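Heated or plain rail for a small ensuite, and fixing into a plastered wall

Bathrooms and Laundries > Fit-out
Page 1 of 1

goltwood_reno
Original poster
Ensuite is at the second-fix stage and I need to decide on the towel rail by Wednesday, when the sparky is back. Options are a hardwired heated rail or a plain bar. Wall is stud with cement sheet and a smooth plaster finish over the top, sealed. No tile above the vanity line.

Questions:
Is 233 mm enough clearance from the rail to the edge of the door architrave?
If I go plain, do I need timber behind it or will decent hollow-wall anchors hold?
Does a heated rail do anything useful in a room with a good exhaust fan?

two_coats
For a plain bar, put in a noggin. Anchors hold the static weight of a wet towel easily. They don't hold someone grabbing the bar on the way out of the shower, and they work loose under repeated sideways pull. If the sheet is already on, you can cut in from the other side of the wall and patch there, where the finish matters less.

233 is fine unless the door swings that way and has a lever handle.

ferkier_flats
Disagree on anchors. I look after rentals and have spring toggles in cement sheet that haven't moved in 5 years. The failures I see are plastic plugs in an oversized hole. Drill the size on the packet, go slow, no hammer action.

two_coats
Toggles are better than plugs, agreed. They still clamp to 6 mm of sheet. I would not cut corners in a finished room to save an hour.

Obi
Plain bar, long one. I had a heated rail in the last house and it ran on a timer from 5 am. It dried the part of the towel touching the tube and left the rest damp. Airflow does most of the work. A towel spread across the full width of a bar in a room with the fan on a run-on timer will be dry by evening for most of the year. Folded in four on a hook, it won't be.

Current setup, plain bar on smooth plaster:
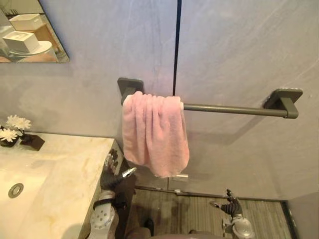

Dark grey bar, pale plaster, pink towel on the left end

Round rod, rectangular brackets. The colour was chosen to suit the tapware. Fixed to blocking at both ends.

goltwood_reno
Thanks, useful. Is yours sealed plaster or a proprietary microcement? Mine is a lime-based product and the supplier says to avoid silicone on it.

Obi
Polished plaster with a penetrating sealer and a wax top coat. I used no silicone behind the brackets. Dab of hybrid sealant in the screw holes only, then wiped off the excess straight away. Tape the wall before you drill – the finish chips around the bit otherwise, and a patch in coloured plaster always shows.

zirnomeo
On the join question that nobody has asked yet: if your rail will straddle a sheet joint or a control joint, keep both brackets off it by a decent margin. Fixing near an edge breaks out the sheet. Also don't fill a control joint with plaster to hide it. It will crack again in the first winter.

Back on heated rails, I think Obi is being hard on them. Mine is 1000 mm tall, oil-filled and on a thermostat. Towels are dry in 3 hours. The dry-element ones sold at the cheap end are the problem.

ferkier_flats
What does it cost to run though? In a rental it gets left on permanently. I've stopped fitting them.

zirnomeo
Don't know exactly, it isn't metered separately. It's on a timer, two sessions a day. I'd accept that it is a poor choice for a tenant.

two_coats
Middle option for the OP: have the sparky run the cable now to a blanking plate inside the vanity or above the ceiling, with a note of where it goes. Fit the plain bar. If it doesn't dry towels well enough by July, swap it. Zones apply, so ask before picking the plate location.

goltwood_reno
That works. Cable goes in, capped off above the ceiling, and I'll cut in a noggin from the wardrobe side before the shelving is fitted. Going with a plain bar at 1000 long. Height is the last thing, I've seen everything from waist to shoulder recommended.

Obi
Hang your longest bath towel over a broom handle, get someone to hold it against the wall and mark it. Allow for the skirting.

ferkier_flats
And for kids, if you have any. They pull down on it.

two_coats
Hence the noggin.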